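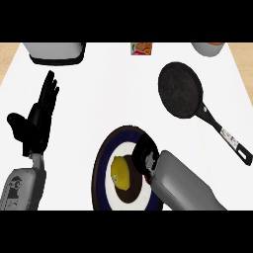

12/2/23

Reading notebook, bench side. Finished Skellell last night, well past when I should have been asleep, and I want to get this down before the rest of you borrow it and tell me I'm wrong. It's the second of the Sasavex books and I'm giving it three and a half stars out of five, maybe four if the mood takes me by the time I write up the shelf card.

For anyone who skipped the first one: Sasavex is a river city where debts get passed down through families, and the people who keep the debt ledgers can read a person's whole history from the thread in their sleeves. That was the part I loved. The first book was mostly a heist wearing a court intrigue's coat and I read it in two sittings. Skellell is slower. It moves up into the hills, to a salt town that gives the book its name, and the ledger keeper heroine has to pretend she can't read thread at all. Great setup! She spends the first 91 pages getting everybody's story from their cuffs and collars and not being able to say a word about it, and I was so happy.

Then it goes soft. I started a tally last time of how many pages each book spends on the road, so I kept it up for this one, and the trip to Lirnirura takes 30 pages. Thirty! I do not mind a journey (I have read far too many of them and will read more), but in this one they argue at the campfire, cross a pass, argue at the next campfire, and the argument is the same argument. I'd have cut one campfire. Possibly both.

Lirnirura itself makes up for it. It's a monastery built inside a dry well, with the novices living near the top where there's light and the old monks down at the bottom, and you go lower as you get older. The scene where she climbs down past all the landings, reading the robes as she goes, is the best thing the author has done so far. I went back and read it again straight away. The sleeves get plainer as she goes down and she gets more and more scared, and it takes you a while to work out why. I won't put the why in here. Come and find me when you've got there.

Things I want to argue about at the group:

The brother. I guessed him by chapter four. Did the rest of you? I can't tell if we're meant to. If we are, then the letter scene is sad and rather good. If we aren't, it's a mess.

The debt rules. In book one a debt dies if the ledger burns. In this one a ledger burns and the debt carries on, and somebody says "hill law" and that's all we get. I've checked the first book and there's no mention of hill law anywhere in it. I would like there to be a map of who owes what to whom, more than I'd like the map of the mountains we got.

The ending. It stops on a door opening. I turned the page and it was the acknowledgments. I said a word out loud.

Prose notes, mostly for me. She's dropped the habit of ending every chapter on a single line by itself, thank goodness. Still a lot of eyes "finding" other eyes across rooms. The salt is wonderful - salt in the bread, salt in the door hinges, salt in the hems so that thread from Skellell reads blurry. That's the sort of detail I come to these books for and I wish the road chapters had more of it.

I have the Khoury paperback, and the type is small. Bad for evenings. The margins are decent if you write in yours, which I do, in pencil, and I'm not sorry. There's a misprint near the end where two speakers get swapped, and I lost a good few minutes thinking it was a clue. It isn't a clue. Check yours, I'd like to know if it's in the hardback as well.

Compared with book one: weaker middle, better high point, much better villain. The tax collector in the first was a bit of a pantomime. The salt mistress in this one is polite the whole way through and I was frightened of her every time she poured anybody a drink.

Still to do. Reread the prologue now that I know who's talking in it. Copy out the well passage for the wall. Start the novella, which is only 100 pages and takes place before either book, so I should have it done well ahead of the January meeting. My copy of Skellell is on the lending pile from tomorrow, pencil and all, and please don't read my note on the last page until you've got there yourself.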